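Frage: Retourensortierung mit zweiarmiger Station, was ändert sich an Taktung und Arbeitsplatz?

Gestellt von Aravind Kotian, Kategorie Betrieb und Instandhaltung

Wir bearbeiten bei Skerketti Retouren aus dem Versandhandel, im Juni lagen wir bei 4.000 Positionen. Bisher wird von Hand vereinzelt, geprüft und in Körbe abgelegt. Jetzt läuft an einem Tisch eine zweiarmige Station im Probebetrieb, der Mitarbeiter bleibt als Bediener daneben. Die Ware ist gemischt: Taschen, Textilien, Kleinelektronik, Beutelware.
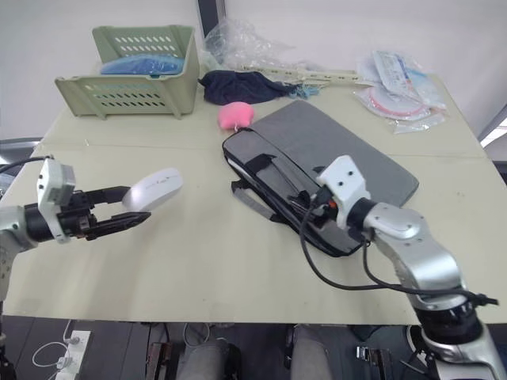 Die Geschäftsführung möchte die Vorgabe pro Schicht beibehalten und den Bediener zusätzlich die Nacharbeit machen lassen. Ich halte das für nicht durchführbar, kann es aber nicht belegen. Konkret brauche ich Angaben zu folgenden Punkten: Wie wird Nacharbeit erfasst, wenn ein Greifvorgang abgebrochen wird? Welche Eingruppierung ist für den Bediener üblich? Betriebsrat ist vorhanden, eine Vereinbarung gibt es noch nicht.

3 Antworten

Antwort von Narayanan Raju (als hilfreich markiert)

Die alte Vorgabe ist nicht übertragbar. Sie wurde für eine Tätigkeit ermittelt, die es an diesem Tisch nicht mehr gibt. Wir haben bei Ketmont getrennt erfasst: Durchlauf der Station, Eingriffe des Bedieners, Wartezeit. Jeder Eingriff bekommt einen Grundcode (Greifer verfehlt, Teil verrutscht, Teil nicht erkannt, Korb voll). Auswertung erst ab 400 Eingriffen, darunter schwanken die Anteile zu stark.

Große, flache Teile mit glänzender Oberfläche und losen Riemen würde ich gesondert führen. Bei uns lagen die Eingriffe dort deutlich über dem Rest.

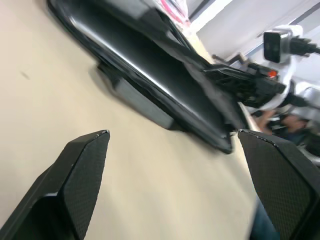
Wer darf den Ablauf anhalten?
Der Bediener, ohne Rücksprache und ohne Anrechnung auf seine Leistung. Das gehört schriftlich in die Arbeitsanweisung, sonst wird trotz Störung weitergefahren.

Zur Eingruppierung: Bei uns eine Stufe höher als Sortieren von Hand, begründet mit Störungsbehebung und Dokumentation. Die Unterweisung haben wir auf 4 Termine verteilt. Rotation zwischen Station und Handplatz ist zu empfehlen, reine Überwachung über die volle Schicht ermüdet stärker als das Sortieren selbst.

Antwort von Tanveer Naqvi

Kann ich so bestätigen. Ergänzung zu den Textilien: Plüsch und andere weiche Ware werden in der Planung gern als unkritisch eingestuft, weil nichts zerbricht. Die Form ist aber bei jedem Griff eine andere, und Anhänger oder Schlaufen können hängen bleiben.
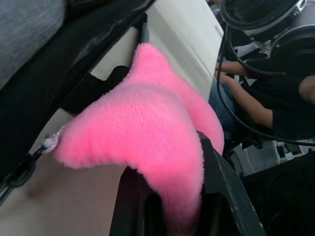
In unserer Zeitaufnahme haben wir deshalb nach Verhalten im Greifer sortiert: formstabil, biegsam, mit losen Anbauteilen. Das Warengruppenschema aus dem Lagersystem war dafür unbrauchbar. Nach 3.000 erfassten Griffen hatten wir Werte, mit denen der Betriebsrat arbeiten konnte. Sitzplatz und Blickrichtung des Bedieners bitte gleich mit aufnehmen, die Gefährdungsbeurteilung ist ohnehin neu zu erstellen.

Antwort von satish_sastry

Haben bei Kaimal auch so was. Einfach machen lassen, pendelt sich ein. Vorgabe wurde bei uns irgendwann stillschweigend gestrichen.

Kommentar von Aravind Kotian: Danke. Die Grundcodes übernehme ich. Gibt es die Erfassungsliste als Vorlage?

Kommentar von Narayanan Raju: Nur als Tabelle, Spalten: Uhrzeit, Code, Dauer in Sekunden, Kürzel der Schicht. Keine Personalnummer eintragen, sonst ist es Leistungskontrolle und Sie brauchen vorher die Vereinbarung.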